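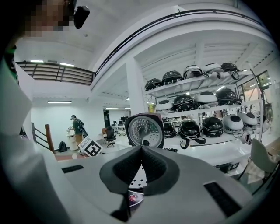

Equipment Plan for the Rice Cooker Handling Project
Final report, equipment and budget section
Mereana Hoani and Fotini Vlachopoulos
May 4, 2025

1. Purpose

This section covers what our team needs to buy, borrow or replace so that the next student group can continue the rice cooker work in July. The technical results are in a separate section. We wrote this one after the lab manager asked for a full list with prices before approving any more orders.

The project records people handling rice cookers with hand-held grippers. The tasks are opening and closing the lid, taking out the inner lid, and placing and removing the steam plate. The recordings are used to train an arm to do the same tasks.

2. What we started with

We inherited two hand-held grippers from the previous group, both ordered from Kokden. The rice cookers came from several places. Most were bought used from Narov, a resale shop that sells returned appliances in mixed lots. We did not get to pick the models, and for this project that was fine. The lids and latches differ from model to model, and we wanted that.

The shelving was already in the building. It has held up well and we are not asking for more of it.

3. Finger pads

The pads are the part that wears out. They are soft, and thin metal edges such as the rim of an inner lid cut into them over time. We ordered replacements twice this term, and each time work stopped while we waited for the package.

Our shipments from Kokden took 21 days. We recommend keeping two full sets of pads in the cabinet and reordering when the first set is opened. Marras sells a cheaper pad that fits the same mount. We tried one set. It gripped plastic handles well but slid on the steam plates, so we went back to the original type.
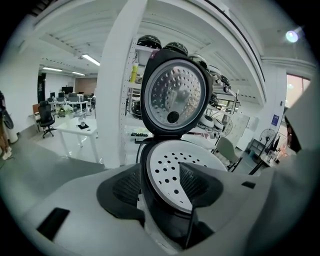 Figure 2. Gripper pads at the edges of the steam plate, lid open.

Steam plates turned out to be a good check of pad condition. The plate is round and has little to hold on to, so a worn pad shows up there before it shows up on a lid. We suggest the next group test new pads on a plate before recording anything.

4. Cookers and spare parts

Used cookers are cheap, but parts go missing. Several of ours arrived without a measuring cup or paddle, which did not matter to us. A missing inner lid does matter, and a cooker without one can only be used for the simple lid task. We now ask Narov to confirm the inner lid and steam plate before we pay.

We do not need more cookers for July. We would spend the money on spare inner lids for the models we already own. Vostora lists replacement lids by model number, and Fotini has a spreadsheet matching their list to our units. Three of the older models have no match.

5. Budget request

We are asking for $202 in total. It breaks down as follows.

Replacement finger pads, two sets: $96
Spare inner lids: $64
Steam plates: $28
Labels and cord ties: $14

The pad price includes shipping. The lid price does not, because Vostora only gives a shipping cost at checkout. If it goes over, we would drop one steam plate.

We left out a third gripper. Mereana priced one, and it would cost more than everything else we bought this year. With the present team size, two grippers were enough as long as people signed up for time slots. If the July group is larger, the question should be raised again.

6. Ordering schedule

Pads should be ordered first, given the wait. Lids and plates can go in one order after the spreadsheet has been checked against the shelf. Labels can be bought locally at any time.

All orders have to go through the department card, and the form needs an item number for each line. Our first form was sent back because we had written "pads, black" and nothing else. The item numbers are now in the second tab of the spreadsheet, along with the supplier contacts and the return address for Narov.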